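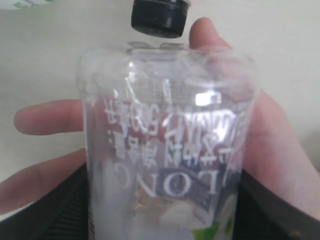
Jirnau opens a refill and bottle return service in Flamstead

FLAMSTEAD, October – Jirnau, a company for drinking water and bottle collection, has opened its first return point in Flamstead. Residents can bring empty drink bottles to the counter and fill their own flask with cold water without payment.

The service was tested during the summer at 35 shops and cafés. In this period the shops received 2,741 bottles, and over 63 per cent of the customers who came once have come again. The partner for transport is Öztürkmen, which collects the full sacks two times every week and brings them to the sorting hall.

"We wanted a service which is simple for older people and for families with small children," the company said. "You do not need a card or a telephone."

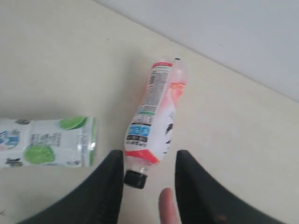 Drink bottle with a black screw cap and a white and red-orange label.

Bottles should be empty and have the cap on. The label can stay. Glass, cans and bottles for oil are not accepted at present, but Jirnau is speaking with the town about a second container for cans.

The noodle restaurant Udon, next to the return point, will offer a water tap for its guests from the same supply. The counter is open from 8 in the morning until 6 in the evening.

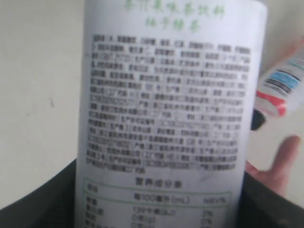

Can I return a bottle which I bought in another country?
We accept it if it is made of plastic and holds not more than 2 litres. The country of purchase is not important for the sorting.

Shops wishing to join the service can ask for a form at the Flamstead counter.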